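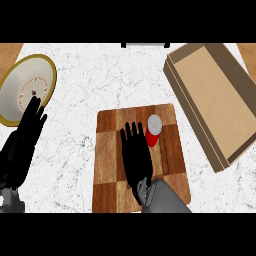 Notes for Dambridge, second slot after lunch. Keep to 16 minutes. Don't rush the start.

Open with the number. We logged 1114 demonstrations by remote control between April and now. Ask the room how many they think were any good. Wait for a guess or two.

Then say it plainly: I came to this as a doubter and I'm still mostly one. The pitch is that you show the robot the job and it picks it up. My trouble is with the word "show". An operator in a headset, with no feeling in the fingertips, is showing the robot how a person copes with a bad connection to a pair of hands.

Kitchen task on screen. Simulated, so say so before somebody asks. Two arms, two hands with proper fingers, a plate, a can on a chopping board, a tray. Point at the can. Picking up a can takes me no thought at all. Doing it through the rig took Kiprono Lyimo 11 tries on his first morning, and he is our best operator.

Pause here – people usually laugh.

Guiding by hand: Didier Gaillard's argument is that you should hold the real arm and move it yourself. Fair for one arm. Ask him how he means to steer two arms and all those fingers. (He's in the audience, be nice.)

What we threw away: over 70 per cent of the demos. Hesitations, regrasps, one hand parked while the operator thinks about the other. A robot trained on those learns to dither.

Mutel slide – skip if short of time.

Questions I'd like put to anyone selling this: who gave the demos, how many did you bin, and who decided?

Leave the last slide up for questions. Water is on the left.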